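Wastewater readings in Kirna give health office a week's notice on norovirus

The regional health office in Kirna has been testing sewage for norovirus since July. Its lead epidemiologist, Blažena Skála, says the results now reach her desk before the first calls from schools and care homes.

"We used to learn about an outbreak from absence lists," she said in an interview at the office. "By then a school had been passing it around for days. The wastewater signal comes up earlier. In the last cluster we had about a week."

The program takes samples at 26 points in the sewer network. Most are at pumping stations, and the rest are manholes below large buildings. An autosampler at each point draws a small volume every hour, and the combined bottle is collected in the morning and driven to the laboratory in Lillow. Results are reported as gene copies per liter, adjusted for flow and for a plant virus that is common in human waste and serves as a check on dilution.

Skála said the adjustment matters more than the raw number. "Rain can cut the reading in half. If you plot the uncorrected figures you will see a drop in cases every time there is a storm, and there is no such drop."

The laboratory

Branislav Šimko runs the Lillow laboratory, where each sample is filtered, concentrated and split into three portions before testing. A result is released only if all three agree within a set margin. Repeats are done the same day when there is enough material left.
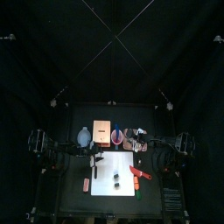
Contamination between samples is the main concern at the concentration step. Šimko keeps the raw sewage and the amplification equipment in separate rooms, and staff do not move from the second back to the first during a shift. Bench layout gets the same attention. His own benches are white and are cleared between batches.

"People think the chemistry is difficult," he said. "The chemistry comes in a kit. The difficult part is keeping yesterday's positive out of today's negative."

The laboratory had processed 2583 samples when the interview took place. Šimko said a small share had been rejected, mostly because the bottle arrived too warm. The courier vans now carry a temperature logger — one per crate — and the laboratory checks the log before it signs for delivery.

What the signal does not show

A rising reading does not say how many people are ill. Shedding varies widely from person to person, and some people continue to pass the virus for weeks after they recover. Skála's office therefore does not publish case estimates from sewage. It publishes a trend for each sampling area, marked as falling, stable or rising.

An area is marked as rising after three increases in a row. The office then writes to schools, care homes and the hospital in that area, asking them to report vomiting illness daily and to switch from alcohol gel to soap and water, as gel works poorly against norovirus.

Ladi Oyelaran, who manages infection control at the Kollár care home, received one of those letters in the autumn. She closed the shared dining room the next day.

"Two residents became ill and it stayed on one floor," she said. "I can't prove the letter did that. The year before, we had it on every floor." 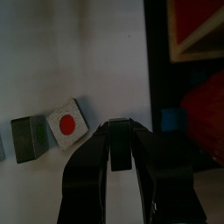 Cost and next steps

Funding is in place until the end of the winter season. Skála has asked for a further year and wants to add influenza and RSV to the panel, using the same bottles. Šimko said the extra tests would need one more technician but no new equipment.

Vilém Kuruc, a councilor who sits on the region's budget panel, said he supports the work but wants a clearer account of what the warnings change. "I have seen the curves, and they are good curves," he said. "I would like to see next to them how many beds stayed open."

Skála said that comparison is being prepared with the hospital and will cover wards that received letters and wards that did not. She expects the numbers to be small and the result to be uncertain after a single season — one reason, she said, for asking for a second. The weekly trend table will continue to be posted on the office's website in the meantime.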